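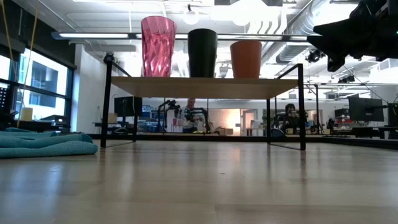 Figure 1. Cups on the low shelf unit, with the pink tumbler at the left and a black cup in the middle.

Loan Words and Legal Meaning in Two Printings of the Murnard Charter
Term report, History of the Book
Submitted 2023-03-31

1. Background

The Murnard charter set out the grazing and water rights of the town of Sistville. Two printings survive in the town archive. The first, here called A, is a single folded sheet printed in 1472. The second, B, is a small pamphlet of 31 leaves dated 1566, with the charter text followed by court rulings. Local histories quote almost entirely from B and treat it as a faithful reprint. This report tests that assumption for one group of terms, the words used for people who held rights in the common land.

2. Method

Both texts were transcribed from the archive's scans and stored as plain text. Abbreviations were expanded and marked. Spelling was left as printed. Transcripts were compared clause by clause in Trendby, the alignment tool installed on the department machines, and every difference was sorted into one of four classes: spelling, word order, substitution, omission. Substitutions were then checked by hand against the page images.

Trendby does not handle line-end hyphens well. It split several words in A and reported them as omissions. These were corrected before the classes were assigned.

3. Results

Most differences are spelling. Word order changes are confined to the opening formula and have no effect on the sense.

Substitutions cluster in the clauses on water. Where A has a word best translated as "dweller", B prints a loan word closer to "holder". The change is made in every water clause and in none of the grazing clauses. A dweller in A needs only to live inside the boundary. A holder in B must have a recorded plot – a narrower group, and one that left out tenants.

There are 2 omissions. One is a repeated phrase, probably dropped by the compositor. The other removes the right of widows to draw water at the lower ford.

4. Discussion

The pattern is too regular to be a printing error. The rulings at the back of B use "holder" throughout, and the likely explanation is that the charter text was brought into line with them. Whether this was done by the printer or in the copy supplied to him cannot be settled from the printed evidence.

A weakness of the study is the state of A. The lower fold is worn and part of one grazing clause was read from an earlier transcript in the Zulu folder of the archive's shared drive. That transcript is unsigned and its conventions are not stated.

5. Further work

The manuscript rent rolls should be checked for the date at which "holder" first appears. A comparison with charters from neighboring towns would show if the change was local.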